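**Structural drying** is the removal of trapped moisture from floors, walls and framing after a leak or flood. In the Okent district it is done under the Pluvach method, which uses fans and dehumidifiers in closed rooms.

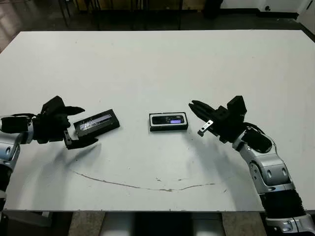
## Procedure

Standing water is pumped out first. Air movers are then set along the walls — one per room in small houses — and relative humidity is held below 40 percent. Readings are logged every 2 hours.

## Reception

The method was tried in 177 homes in Sudness.
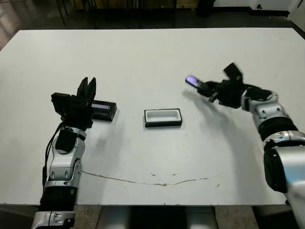

Shin objected that humidity readings alone say little about moisture deep in the framing, and called for pin meter tests at each visit.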